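Vosterov Closes Private Placement, Adds 30 Mining Machines at Bredell Site

Tranville, 01/12/2021. Vosterov Digital Corp., a bitcoin mining company, has closed its non-brokered private placement and installed another 30 machines at its Bredell site. The company now runs 2,739 machines, all on hydroelectric power bought under a contract signed in July.

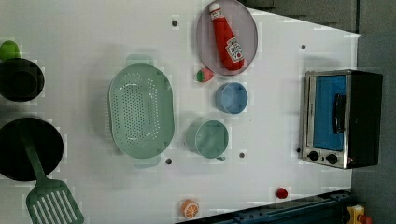
Toy cookware and play food on a white surface.

Proceeds will go toward hosting costs and general working capital. Vosterov issued units to 11 subscribers. Each unit is made up of one common share and one-half of a share purchase warrant. No finder's fees were paid.

"We wanted the power contract in place before we bought more hardware," said Nerea Ortuño, chief executive officer. "The next order is about 100 machines, and they are going to Bredell too." 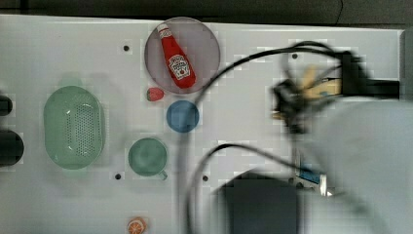
The company also announces that Olga Aranda has joined the board of directors. She replaces Macarena Calvo, who is stepping down but will stay on as an adviser. Ms. Aranda was previously head of finance at Montoya Custody.

Investor contact:
Noelia Marín, Vosterov Digital Corp.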